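Cable snags, soft fingers and a cup game

I've had a few messages asking what happened to the two-arm build, so this is a catch-up on where it stands after August. The short version is that both arms work, the grippers work most of the time, and I have spent far longer on cables than I have on anything clever.

For anyone who missed the earlier posts, the arms live at Hutapea, the shared workshop I joined last year. I started the build in my spare room and moved it when the second arm was finished, as there was no way to have both of them reaching forwards without one hitting the wardrobe. At the workshop I pay for a bay by the month and can leave everything bolted down, which saves an hour of setting up each visit.

The joints in both arms are driven by Voller motors. I bought the first set new and the second set from someone who had given up on a similar project, and they have behaved the same so far. The controller board is a Dakden, the older one with the screw terminals. I was told to get the newer one with the push-fit plugs, but I like being able to see that a wire is held in. It has meant a lot of small screwdriver work and one evening lost to a terminal I hadn't tightened.

My spend so far is £1,193, not counting the bay. I had meant to stop at £800. The difference is nearly all down to the grippers, which I have rebuilt twice, and to a power supply I chose badly and had to replace.

The first grippers were printed in one piece and flexed so much that anything heavier than a tennis ball slid out. The second lot were stiff enough but the housing was open at the back, and the cable rubbed against the edge every time the wrist turned. The ones on there now have a closed white housing and pointed black fingers. I went for points because I wanted to pick small things up off a flat surface, and the wide pads I had before pushed small things away before they could close on them.

Points have their own trouble. They are good on a cube and poor on anything round, where they touch in two places and let it swivel. I have tried heat-shrink tube over the tips and that helped a bit. I've also tried the dip they sell for tool handles, which peeled off in strips after a week. Triladen sell a thin grip tape that I've been meaning to order, and if I do I will write it up.

The job I set myself for the month was the cup game. One arm lifts a cup, the other puts a cube where the cup was, the first arm lowers the cup over it, and then the two of them shuffle. I picked it because it makes both arms share the same bit of table without touching each other, and because when it goes wrong you know straight away.
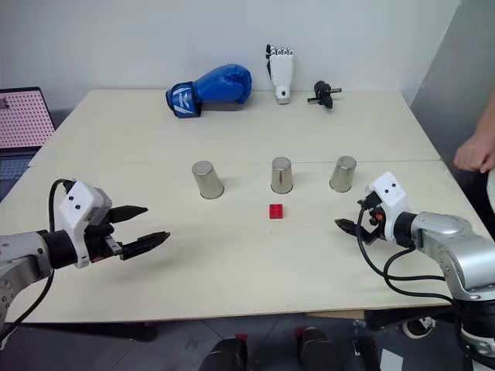
Three steel cups and the red cube, with a gripper on either side.

The cups are steel because the plastic ones I started with were too light. The fingers would brush one on the way in and it would be somewhere else by the time they closed. The steel ones stay put a good deal better. They are slippery, though, and the brushed finish reflects just enough to confuse my colour check under the strip lights, so the red cube is the only thing I look for by colour and the cups are found by where I put them. It's a cheat and I will have to deal with it before the shuffle means anything.

My log for the month has 1,407 moves in it, where a move is one arm going from rest to a target and back. Most of those were dull. I went through the failures and sorted them by cause, and cables came out top by a long way. The arm would get most of the way to its target, the cable would go tight, and the wrist would stop short or twist. The board reads that as a stalled motor and shuts the whole arm down, which is the right thing for it to do but means walking over and starting again.

What has helped most is giving the cable more slack at the gripper and clipping it less. I had it tied down neatly the whole length of the arm and it looked very tidy. Rocío Lozano, who has the bay opposite and builds camera sliders, looked at it and told me to cut off every second tie. I cut off more than that. It now hangs in loops and looks a mess, and the shutdowns have dropped to one or two in an evening.

The other fix was slowing down the last part of each reach. I set the arm to go at full speed until it is 10 centimetres from the target and then creep in. It makes each round longer, but I was losing more time picking cups up off the floor.

Still to do: the lift itself is fine, but the lowering is not. The cup comes down slightly tilted and catches the cube with its rim more often than I'd like. I think the wrist is sagging under the weight at full stretch, so I'm going to move the cups closer to the arm bases and see if that changes anything before I start taking the wrist apart. If it doesn't, the wrist comes off, and I have a bag of replacement bushes ready.

I've been asked for the gripper files as well. They need cleaning up, and two of the screw holes are in the wrong place and have to be drilled out by hand. Once I've fixed those I'll put them up with a parts list.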